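Still chasing the wrist frame bug

15/03/2020

Rainy Sunday, the footy's on in the other room, and I've been at the kitchen table since breakfast with two mugs on the go and a simulator that keeps cooking the laptop. I promised a few of you an update on Jenda (my little planner, for anyone new) and whether it's any closer to running without me babysitting it. It is! Sort of.

These two renders are from the wrist view, one looking up at a lampshade and one looking down over concrete.
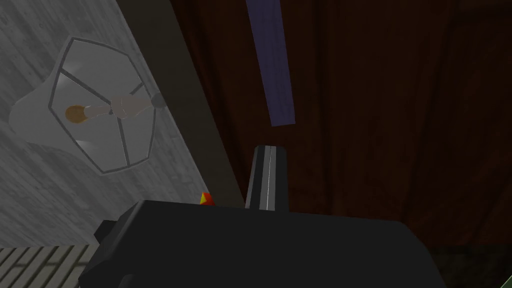
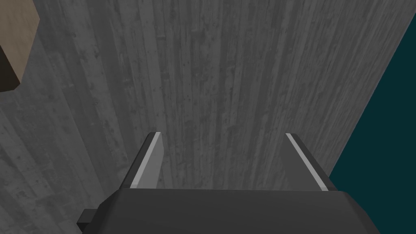 Benedicta Tetteh wrote under the last post: Are you sure it's the planner? I had the same wandering grasps for weeks and it was my camera transform being applied twice, once in the scene loader and again in the perception node. Everything looked fine until the wrist pitched up, then the targets went for a walk. Check what frame your point cloud is in before you touch another cost weight.

Well, Benedicta, I owe you a coffee. I wasn't applying it twice, but I was applying it late. The perception node was grabbing the joint state whenever the image turned up, and the image turns up a good while after it was rendered. So the picture belonged to one arm pose and the transform belonged to the next one along. When the arm is crawling you'd never notice. When it swings the wrist from floor to ceiling, the whole world smears sideways and Jenda politely plans a path to where the thing isn't.

I'd spent most of a fortnight fiddling with smoothness costs. A fortnight! I even rewrote the collision checker, which didn't need it (it's a bit tidier now, so I'm keeping it, but still).

The fix was dull. The simulator stamps each render with its own clock, and I keep a short buffer of joint states, 50 of them, and interpolate to the stamp. If the stamp is older than the oldest state in the buffer the frame gets dropped and a warning goes in the log. I'd had the stamps the entire time – they were sitting in the header and my code was cheerfully overwriting them with wall time on arrival. One line, written by me, late at night, with a comment above it saying "tidy this up".

To check it properly I set up a batch of 2,000 planned reaches in random rooms, same seeds before and after. Before the fix a depressing number ended with the planner timing out or the fingers parked beside the target. After it, 21 failures. I went through every one of those with a cup of tea and most were fair enough, targets tucked in spots the arm can't reach from any direction. There are a few I can't explain yet and they've gone in a folder called "grr".

The other thing that came out of this is that my self-filter needs work. The gripper takes up a big chunk of the wrist view, and the filter that's meant to mask it out uses the collision mesh, which is fatter than the real one. Great for not hitting things, rubbish for seeing things. It was eating a border of perfectly good pixels around the fingers, right where you want them at the end of a grasp. I've swapped in the visual mesh with a small bit of padding and the last few centimetres of the approach look much less jittery. It costs a little more time per frame. I can live with that for now, though I might render the mask at half resolution and see if anyone complains (the anyone being me).

Surface normals are next on the list. The textures in these rooms are lovely, grain and streaks everywhere, and my segmentation thinks every change of grain is an edge. It'll carve one flat slab into strips and then offer me each strip as a separate object to pick up. Depth should be voting harder than colour there and at the moment they get an equal say. Philomena Mensah suggested I throw the colour out altogether and see how bad it gets, and I reckon I'll try it this week because it's a ten-minute job and I'm curious.

If you're running Jenda yourself, the timestamp change is on the main branch and you'll need to pull and rebuild the messages as well, otherwise the perception node falls over on startup with a spectacularly unhelpful error. I'll write a better error. The mesh filter is on its own branch until I've used it for longer than an afternoon.

Oh, and the config key is now spelled "colour_weight". The old spelling still works till April, then it's gone, so change it when you're in there.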